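Chart recorder (process instrument)

A chart recorder is an instrument that draws a measured value against time on moving paper. Used in plants, labs, cold stores, water works, boiler rooms. Input is a signal from a sensor, output is an ink or heat line on a strip or disc. Mostly replaced by paperless recorders and logging software since the 1990s, but plenty still running.

The term covers strip chart recorders, circular chart recorders and the less common roll chart type. An X-Y recorder plots one signal against another and is usually treated as a separate instrument.

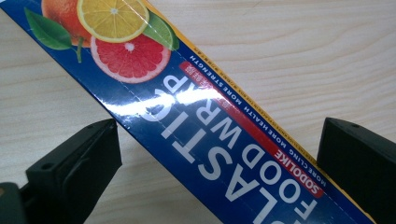

Page last changed: September 17, 2023

Principle

Two motions. The paper moves at a fixed speed, the pen moves across it in proportion to the signal. Older machines used a direct mechanical link - a Bourdon tube or a filled bulb moves a lever, lever moves the pen, no electricity needed except maybe for the chart drive, and even that could be a wind-up clock. Later ones are electrical. A low-level signal comes in from a thermocouple, RTD or transmitter, gets amplified, and drives a motor until the pen position matches.

The matching is the important bit. In a potentiometric recorder a slidewire is coupled to the pen carriage. Voltage from the slidewire is compared with the input voltage. Any difference drives the servo motor one way or the other. When the difference is zero the pen stops. Accurate, stable, draws almost no current from the sensor. A galvanometer recorder skips all this and just lets the coil swing the pen - faster, but the line is curved unless the linkage corrects for it.

Types

Strip chart. Paper on a roll or in a fan-fold pack, sprocket holes down both edges. Long records, easy to tear off. Chart speed set by gears or by a stepper motor. Slow speeds for process work, fast ones for lab work.

Circular chart. A paper disc turns once in a set period, usually 24 hours or seven days. One disc, one period, file it. Popular in dairies, sterilizing and gas metering as the whole run can be seen in one look. The time lines are arcs, not straight, to match the swing of the pen arm. Resolution gets worse near the center where the lines crowd together.

Multipoint. One print head, several inputs. The head steps through the inputs and prints a dot or a number for each, in color on later models. The trace is a row of dots and not a continuous line, so fast changes between scans get missed. Six points was a common size, also 12 and 24.

Hybrid. Analog trace plus printed text - time, units, alarm messages, scale values. Appeared once microprocessors got cheap.

Marking methods

Capillary ink pens came first. Messy. Pen dries out if the machine is left idle, floods if it's jarred. Disposable fiber-tip cartridges fixed most of that and became the usual choice. Thermal recorders use heated styli or a fixed head on coated paper, so there's no ink at all, but the paper darkens with heat and light and the trace can fade in storage. Pressure-sensitive paper was used in portable units. Impact dot printing through a ribbon is found in multipoint models.

Where a thermal chart has to be kept for years, the usual practice is to photocopy it. Or scan it now.

Inputs

Typical inputs on an electrical recorder:
4-20 mA current loop, through a shunt resistor
0-10 V or 1-5 V
millivolt
thermocouple, types J, K, T, R, S and others, with cold junction compensation
RTD, two, three or four wire
contact closure, for event pens

The 4-20 mA loop is the most common in plants. The live zero at 4 mA means a broken wire shows as a reading off the bottom of the scale, which a 0-20 mA signal can't do. Recorders with a shunt across the terminals may open the loop if the shunt is pulled, so check before servicing.

Scaling is by range card on old units, front keys or a plug-in link on newer ones. Flow signals from an orifice plate need square root extraction, done in the transmitter or in the recorder but never both. Doing it twice is a classic commissioning fault.

Use and history

Pen recorders of some sort go back to the 1800s, for weather work and steam pressure. Electrical servo recorders were standard control room gear by the middle of the 20th century. Long panels of them, one per loop, an operator walking the row and marking up the paper by hand.

As a small documented case, the Campos pumping station ran a bank of recorders supplied by Flisow. The station kept 3778 circular charts in its store when the panel was decommissioned, of which 426 had handwritten notes on them. Melina Gkikas, in her survey of the site, used the notes to date changes to the level control that were not in any drawing. The recorders were the Flisow 86, a single pen model with a seven day chart drive. Pen arm and drive plate on the 86 were interchangable with the earlier two pen version, wiring was not.
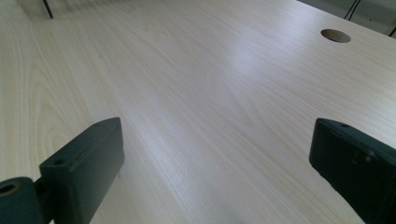 Campos, April

Decommissioning of the panel was done in stages. Flow loops first, level last. Replacement units were Flasent paperless recorders in the same panel cutouts with adapter plates. Spare pens and chart paper for the old units came from Zotby until stock ran out.

Paperless recorders

A paperless recorder has a screen where the chart would be and writes to internal memory, a card or a network drive. The screen usually imitates a strip chart, scrolling trace and all, as operators were used to it. Advantages: no paper, no pens, search by date, alarms by relay or message. Disadvantages: file formats differ between makers, memory can overwrite itself when full, and the clock has to be right. In regulated work the files need to be tamper-evident and there have to be user logins and an audit trail.

Sampling rate matters. A pen is continuous within its own response time. A paperless unit takes samples, and storing at a slow rate can hide a short spike. Many store the min and max between samples to get around this.

Maintenance

Pen and ink units: clean or swap the pen, check the sprocket drive, clean the slidewire. A dirty slidewire shows up as jitter at one spot on the scale, usually the spot where the process normally sits. Check zero and span against a calibrator at both ends and the middle. Check chart speed over at least an hour, an error there is easy to miss over a few minutes.

Dead band is checked by bringing the signal to the same value from above and from below and comparing the two pen positions. Too much dead band means low gain or a sticky carriage. Too much gain and the pen hunts.

Chart paper changes size with humidity. On wide charts this can be a bigger error than the electronics. Let new paper sit in the room before fitting if the reading is critcal.

Chart errors

Wrong paper for the range. Very common. The pen is right, the printed scale isn't.
Disc not seated on the hub, so the trace is off center and the time lines don't match.
Pen offset. On multi pen strip recorders the pens are staggered so they can pass each other, so the traces are shifted in time by a small amount. Some models correct for it electronically, most old ones don't.
Disc left on for a second turn and overwritten.

See also

Data logger
Panel meter
Current loop
Signal conditioner
X-Y recorder

Contact the editors | Copyright and reuse terms | Back to top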